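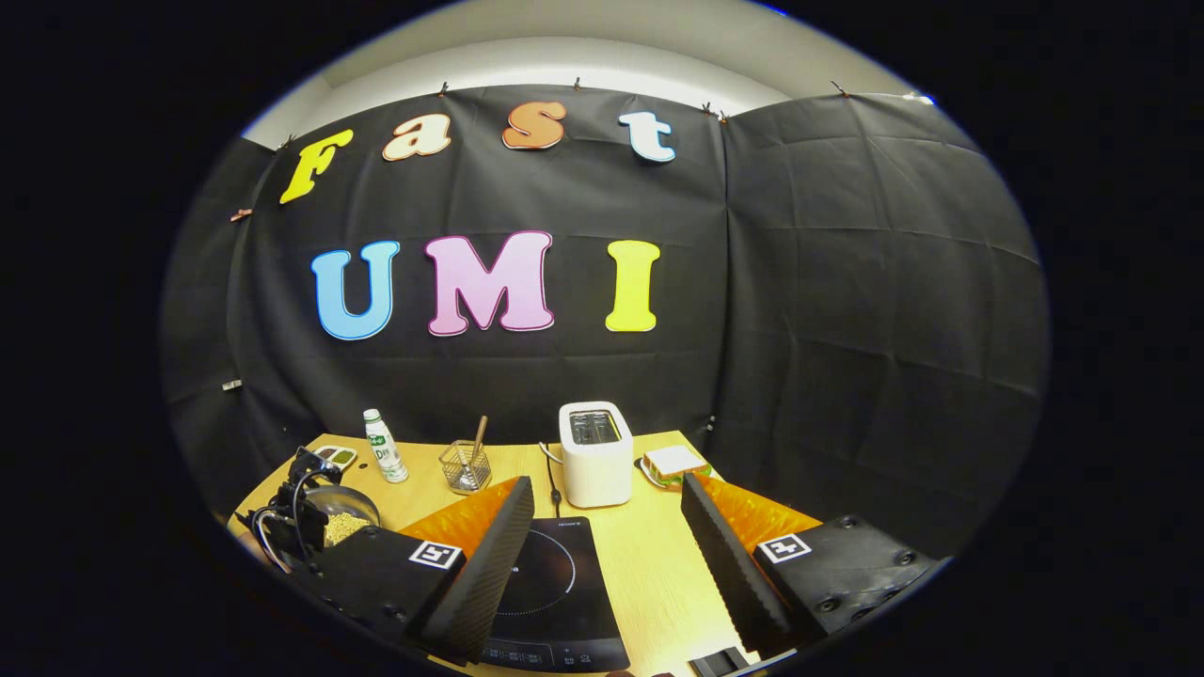
Stories > Short fiction > The Trial Month

The contract was for 80 pounds a month, and Glykeria Sotiropoulos read it twice before she took off her coat.

"It says here that the kit learns from the hand," she said. "Whose hand?"

"Yours, if you want," said Smaranda Bălan. She was the one Lundmont sent to Womville for demonstrations, and she had been on her feet since seven. "You hold the gripper, you make the breakfast, and Revow keeps what you did. Later the arm does it in your kitchen."

"And how many breakfasts must I make?"

"The last customer made 191."

Glykeria laughed, but not in an unkind way. She had a guest house with nine rooms, and she had made many more breakfasts than this without any machine watching her. She put her fingers into the handle. It was lighter than she expected. When she squeezed, the two black fingers closed with their orange pads together, and when she let go they opened again.

"Try the sandwich," Smaranda said. "Slowly. It does not like when you hurry."

"My guests do not like when I am slow."

She brought the gripper forward over the table, past the cooktop, towards the plate. It was strange to reach for bread and not feel it. She thought of her mother, who used to test the toast with the back of her finger, and she wondered where in the 80 pounds a month was this finger.

The bread bent a little. She stopped.

"Is it too hard?"

"You tell me," said Smaranda. "It will only know what you show."

Glykeria tried again — more softly this time, the way she would take a plate from a sleeping guest. The sandwich came up. She held it in the air over the table and did not know where to put it.

"The Whitlock people want an answer on Wednesday," Smaranda said. "They would take this kit if you do not."

"Then they can wait until Wednesday," said Glykeria, and she put the sandwich back on its plate, and lifted it once more.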